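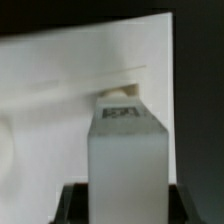 According to one reader of the October edition, the old text on comparing fingers "went from mounting to scoring and left out the wrist camera check," and this reader lost a full set of grasps that way. The check is now included as step 3.

4.2 Comparing two finger sets on the Cerell gripper

Use this procedure when you want to choose between the Bundis fingers and the Sarna fingers for upright objects. Plan for 43 grasps with each set.

1. Stop the arm and switch the gripper to Service mode.

2. Mount the first finger set. Tighten the screws by hand, then with the supplied key.

CAUTION: Keep your hands away from the fingers when you leave Service mode. The gripper makes a short homing movement.

3. Open the wrist camera view in the Tilahun controller. Move the arm to the approach position and look at the printed marker on the object. If a finger covers the marker, change the approach angle and repeat this step.

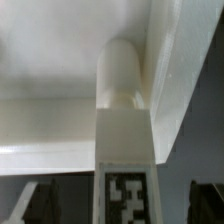
Figure 4-2. Wrist camera view with the marker block between the fingers.

4. Set the closing force to the same value for both finger sets. Write this value down — the controller does not keep it after a restart.

5. Run the grasps. After each one, enter Held, Slipped or Missed.

6. Return to step 1 and repeat everything with the second set.

NOTE: The two sets do not have the same length. Load the correct tool profile after each change, otherwise the fingertips will close too high or too low.

NOTE: The log file holds 1,000 entries. When it is full, the oldest entries are overwritten. Export the log before you begin.

If the controller shows error 3929 during step 5, the finger position was not reached in time. Open the gripper, remove the object and home the gripper again. Do not count this grasp in either result.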